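Diagnostic : arrêts intempestifs au chargement du sèche-linge (cellule Clidelside)

Rédaction : Citlali Alvarado
Dernière révision : 15 mars 2022

Cette procédure s'applique au robot de manutention Cuevas équipé de la pince à doigts souples, sur la tâche « transfert panier vers tambour ». Elle traite du défaut 87 (effort latéral hors tolérance au poignet), qui provoque un arrêt de catégorie 1 avec maintien de l'objet saisi. Elle ne couvre pas les défauts de vision.

Symptôme

Le bras descend vers le panier, referme la pince, amorce la remontée, puis s'immobilise. Le journal indique le code 87 suivi d'un horodatage. Le réarmement est accepté, mais le défaut revient au cycle suivant. Sur la période étudiée, 1 098 cycles ont été lancés et 51 se sont terminés de cette façon.

La première hypothèse était une dérive du capteur d'effort. Elle a été écartée : le zéro mesuré à vide était conforme avant et après chaque arrêt. La cause retenue est un contact parasite entre les doigts et un élément qui ne figure pas dans le modèle de la cellule : câble, sac, rebord de panier déplacé.

1. Sécuriser la zone

Passer le robot en mode manuel, vitesse réduite. Consigner le sèche-linge au tableau. Le hublot ouvert ne vaut pas consignation. Ne pas dégager un objet tenu par la pince tant que le voyant du coffret n'est pas passé au fixe.

2. Relever l'état de la cellule avant de toucher à quoi que ce soit

Noter la position du panier, l'ouverture du hublot et le trajet de tous les câbles. Un objet déplacé avant le relevé rend le journal inexploitable.
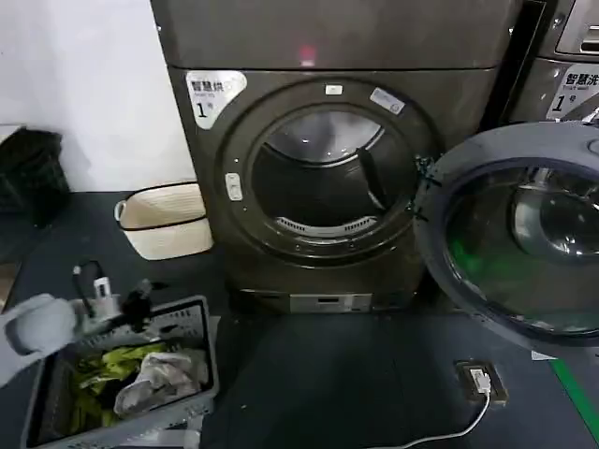
Poste 1, hublot ouvert, pince au-dessus du bord gauche du panier. Noter l'adaptateur blanc et son câble noir sur le rebord, ainsi que le câble blanc branché au sol.

3. Dégager les abords du panier

Retirer du rebord tout adaptateur, câble ou petit objet. Une boucle de câble peut se prendre sous un doigt à la fermeture ; l'effort latéral apparaît alors à la remontée. Retirer aussi les sacs plastique posés sur le linge : la segmentation les confond avec du textile clair.

4. Traiter les câbles au sol

Tout câble qui traverse le tapis doit être débranché ou placé sous passe-câble. Le bras ne descend pas jusque-là, mais la base mobile peut rouler dessus et fausser l'assiette du poignet.

5. Recaler la pince

Ouvrir la pince en grand et contrôler les doigts un par un : coussinet en place, aucune entaille. Lancer ensuite la routine de tare Ullness à vide, bras à l'écart du panier. Si l'écart résiduel dépasse 4 N, remplacer le coussinet et recommencer.

6. Reprise

Exécuter un cycle en vitesse réduite avec une seule pièce de linge, puis un second avec le panier chargé. Surveiller la courbe d'effort latéral — un pic à la remontée indique qu'un contact subsiste. Revenir alors à l'étape 3.

Erreur à ne pas commettre

En décembre, le seuil du défaut 87 avait été relevé sur le site de Stokent pour limiter les arrêts. Le bras a entraîné le panier avec la charge et l'a renversé contre le bas de la machine. Le seuil d'usine a été rétabli. Il est désormais verrouillé par mot de passe et toute modification doit être consignée dans la fiche de la cellule.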